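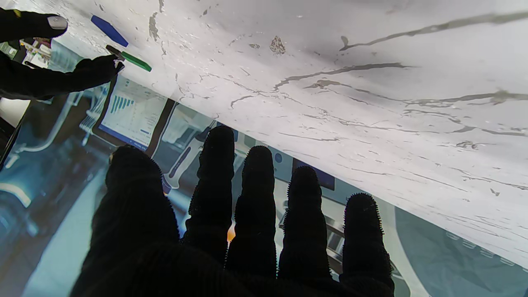

Left wrist camera, marker task, gloves on.

Glove covers on dexterous hands: what belongs in the cell procedure?

tsheikh
Posted 31 Mar 2020
I'm rewriting our work instruction for two-handed tabletop tasks and need opinions on the section covering fabric gloves. Both hands wear black gloves over the fingers. The current text is one line: "Fit gloves before start of session." It says nothing about inspection, replacement or camera checks.

My draft:

1. Inspect both gloves before power-on. Reject for holes, pulled seams or loose threads longer than 15 mm.
2. Fit gloves with the hand drives disabled.
3. Run open/close on each finger, 20 cycles, no object in the hand.
4. Check the wrist view with the hand open. All five digits must be distinguishable.
5. Log the glove lot number with the session.

Is anyone doing more than this? Less?

— Tharindu Sheikh

mill_rat
Item 3 is in the wrong place. Cycle the bare hand first, then fit the glove, then cycle again. If you only test with the glove on, you can't separate a tight glove from a bad tendon. We lost two days to that on an Adell hand.

Item 5 is fine. Add the size. Lots get mixed on the shelf.

dkorhal
I disagree with using gloves at all for small cylindrical objects. Markers are a good case. Knit fabric slides over the finger pad and your grip force reading includes whatever the fabric is doing. Put bare pads in the procedure and make gloves the exception that needs sign-off.

tsheikh
Bare pads mark the work surface, and we'd have to redo the baseline. Gloves stay. What I can change is the acceptance limits.

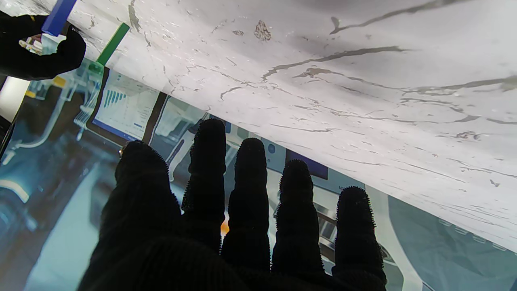
Photo: T. Sheikh, wrist view, same session

The camera check is the part I'm least sure of. Look at the fuzz around the fingertips. In this view the fingers are close to silhouettes against the white marbled surface, so the outline is easy to find but the edge is not a clean line. I have no number for how much fuzz is too much.

mill_rat
Don't write a number you can't measure at the bench. Use a reference photo of a new glove and a reference photo of a reject, both taken from the wrist camera under cell lighting. Operator compares and initials. Prunident does this for suction cups and it holds up in audit.

pell_v
Seconding the reference photos. Two more points.

Background. There are lit screens and a small orange light visible past the fingers in both views. If your procedure says "controlled background" anywhere, either fix the background or take that phrase out. An auditor will read it literally.

Surface. State what the work surface is and how it is held down. A printed sheet and a rigid top are different setups, and the log should say which one was used.

tsheikh
The phrase is in there. Section 4. I'll strike it and record the monitor state instead.

dkorhal
Recording the state is not a control. If the screens change between sessions you will have a neat log of a variable you did nothing about. Turn them off or put up a screen.

pell_v
Depends on what the data is for. If the policy has to run in a room with monitors, blanking them for every session gives you a cell that matches nothing. Record it, and state the reason in the scope.

dkorhal
Then state it. Most procedures I review don't.

grasp_bench
Replacement interval? We change ours at 90 sessions or on failed inspection, whichever comes first. The Chang fixture crew runs theirs to failure and I would not copy that. Our log stands at 453 sessions and the thumb seam is the first thing to go nearly every time, so inspect that one under a lamp.

Also change both gloves together. A worn left and a new right do not grip alike.

mill_rat
Agree on changing in pairs. I'd set the interval from your own rejects, though. Their glove is not your glove.

tsheikh
Revised order: bare-hand cycle, inspect, drives off, fit, gloved cycle, wrist view against reference photos, log lot and size and surface and monitor state. Replace in pairs. No fixed interval until I have reject data, review in May.

dkorhal, I've added a line that bare pads are permitted with a separate baseline.

dkorhal
Acceptable. I'd still reverse the default.

grasp_bench
Which step re-enables the drives? You have "drives off" and then a gloved cycle with nothing between them.

tsheikh
Good catch. Adding it, with hands clear confirmed by the operator at the pendant.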